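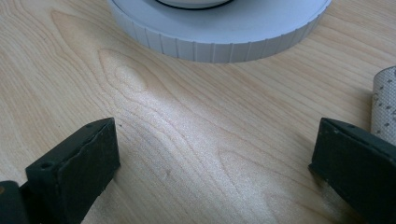

Green gripper fingers at the tabletop, with a ribbed white piece ahead of them.

Posted 2021-08-19

The equipment plan for the coming year was submitted in June, and several readers have asked how the figures were reached. I set out the reasoning below in my own capacity.

Our request covers 2 hand-held gripper sets, with spare finger pads ordered separately. Berkay Duman obtained quotations from Arketex and Kerekes. The Kerekes price was lower, but delivery was stated as 14 weeks against 11, and pads were excluded from it. Pads wear, and they should have a budget line of their own.

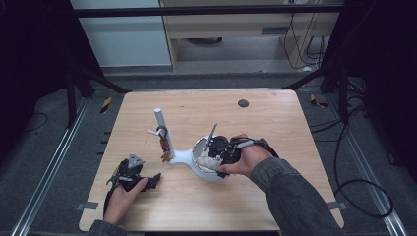 Two-handed work at the table, with a gripper on each hand.

Tables, framing and cabling are commonly left out of a first estimate. Jin-sol Hong reviewed ours and moved all three into the main request – a correction I should have made myself. Cable management in particular was entered as a minor expense and has now been priced properly.

A full robot arm was considered and deferred. Mal-soon Kang asked that the matter be reopened once the hand-held sets have been in regular use, and the plan records that request.

Orders will be placed with Arketex when the revised quotation is signed. The maintenance terms are still under discussion.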